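September
Clallow Robotics Group, Kokar Institute

4.2 Loss of grip during bar wiping

The gym-cleaning policy was trained on human demonstrations and run on the Yeom two-arm platform. Of 74 wiping trials, 11 ended in a safety stop. In eight of these, the bar turned under the holding hand while the other hand pressed the cloth, and the wrist force limit was exceeded. Figure 3 shows the task: one hand holds the unloaded bar from above, and the other closes a cloth around the shaft.

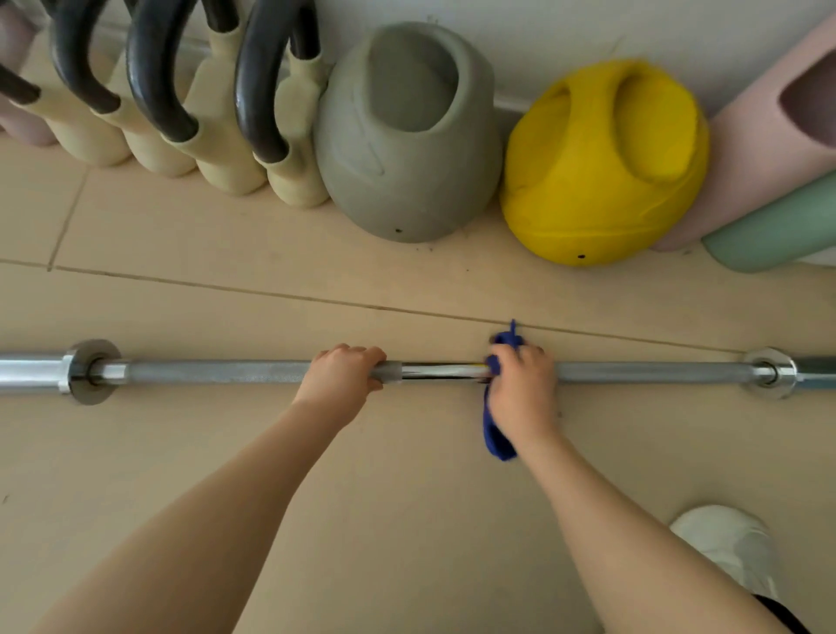 4.3 Cause and corrective action

Log review traced the fault to the grip controller. Fimuma, the planning layer, used a single friction value for the whole shaft, although the smooth section and the knurling differ. When the holding hand was placed on the smooth section, the controller applied too little force and read the slip as arm motion. The stop signal then arrived 400 ms late — long enough for the bar to roll toward the base.

The holding hand is now limited to knurled sections, and slip detection runs on the wrist controller. Trials with plates loaded remain suspended until the stop delay has been measured again.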